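The Devik Two-Arm Kit: How a Robot Learns to Fold a Shirt

Folding a T-shirt takes most people a few seconds. For a robot, it is one of the harder household jobs. This page explains why, using a kit called the Devik, which is made by a company named Sterkard and sold to schools, clubs, and small workshops. It is written for readers in grades four through seven.

What the kit is

The Devik is a pair of robot arms that bolt to a rail behind a table. Each arm is a chain of stiff parts called links. The places where links meet are called joints, and a motor at each joint makes it turn. Your own arm works in a similar way. Your upper arm and forearm are links, and your elbow is a joint.

At the end of each arm is a gripper. A gripper has fingers that open and close, but it has no palm and no thumb. It can pinch, press, and let go. Everything the robot does with a shirt has to be built out of those three actions and the motion of the arms.

Why cloth is hard

Pick up a wooden block and it stays the same shape. An engineer calls this a rigid object. If the robot knows where one corner of the block is, it can work out where all the other corners are.

A shirt is different. It is a deformable object, meaning that its shape changes when you touch it. Pull one sleeve and the collar may move, or it may not. The number of shapes a shirt can take is too large to list, so the robot cannot be given a picture of every one. It has to look at the cloth, make a move, and look again.

Cloth is also thin. When a gripper closes on a folded shirt, it might catch one layer or four. A person can feel the difference. Most grippers cannot, and the Devik is no exception.

How the two arms share the job

With one arm, folding a shirt is slow, because the free end slides when the other end is pulled. Two arms can divide the work. One pins the cloth in place while the other moves an edge, and then they trade jobs. The kit's software calls these roles "hold" and "carry." In the later steps, when the shirt is already long and narrow, one arm often works alone at an end while the other waits nearby.
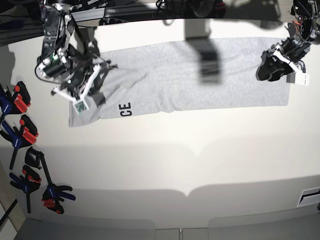 One gripper pinches the bunched end of a gray T-shirt. The other stays just past the squared-off end.

A gripper has to come down at the right height. Too high, and the fingers close on air. Too low, and they push hard against the table. The software sets a limit on how hard the arm may press, and the arm stops if it reaches that limit.

How it learns

The Devik does not come from the box knowing how to fold. A person guides the arms through the job many times, and the computer records each motion along with what the cameras saw. One complete run is called a demonstration. Sterkard supplies 600 demonstrations of shirt folding with the kit. A program then studies them and looks for patterns linking what the cameras see to what the arms should do next.

Evdokia Sotiropoulos teaches an after-school engineering club in Ileck that has used the kit since March. Her students recorded 122 more demonstrations with shirts from home. "They wanted to stop recording after the first Friday," she said. "I told them the robot had seen only one color of shirt, and they went and found some others."

What it does well and what it does not

The kit is best with short-sleeved shirts that start out flat. Thick sweatshirts give it trouble, and it will not turn a shirt right side out. A full fold takes almost 5 minutes, and the software lets a person pause the arms at any point.

Setup is a job for an adult. The rail must be level, the table must not wobble, and the cameras need to be checked again if anything is bumped. Christos Lazaridis, who installs the kits for the dealer Thakur, recommends a plain tabletop with even light. Strong shadows on cloth can look like creases to a camera.

Safety rules

Keep hands, hair, and sleeves away from the arms while the power is on. Know where the stop button is before you start. Wait for an adult to say the arms are off before you reach for the shirt.

Words to know

Link: a stiff part of a robot arm.
Joint: the place where two links meet and turn.
Gripper: the tool at the end of the arm that pinches objects.
Deformable: able to change shape when touched.
Demonstration: one recorded run of a job, guided by a person.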